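The Deswood open day falls in the same week as half the village fêtes in the county, so I nearly missed it again. So glad I didn't! Deswood is a small recording studio in an old seed warehouse, and once a year they let people wander through the lot, tape store included.

Hrefna Overgaard took our group round. She has engineered there since the days when it was all reels and razor blades, and she still edits on tape when a band will let her. We began in the live room, where Kasun Bepari was at the upright piano, playing the same slow blues with the lid open, then shut, then with a blanket over the back. I could have listened to that all morning — the shut lid made it sound like the neighbours'.
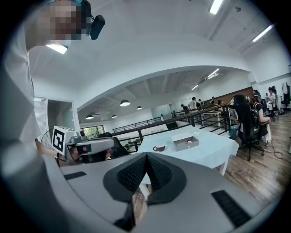
*Wooden floor and a white shirt, open day, July 2026*

Then up to the control room, which holds 12 people if they all like each other. The desk is a Sindport with 36 channels, bought from a theatre that was closing, and Hrefna put up the faders one at a time on a song by the El-Sayed Quartet. First the bass, then brushes, then a singer so close you could hear her breathe in before the second verse. When the strings came in at the chorus a man behind me said "oh, lovely" out loud.

The tape store was my favourite. There are 300 reels in there, mostly local soul and folk groups, and Cristóvão Seixas is copying them all.

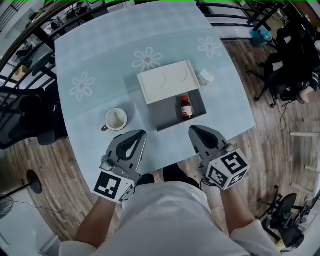

He is up to reel 60, and the one he played us was a club singer called Ronaldo Marquez doing a ballad with a brass section that was plainly too big for the room. Wonderful stuff — the trumpets are all over the drum microphones and it doesn't matter a bit. Cristóvão hopes to put out a record of the best ones on the Sturnel label, and I've already asked to be told when.

The day finished with a short set from Simão Loureiro, voice and guitar, with the doors open to the yard. He did two of his own and an old sea song that had people joining in by the last chorus (me included, sorry to anyone standing near).

Entry was free, tea was £2, and parking is behind the chapel.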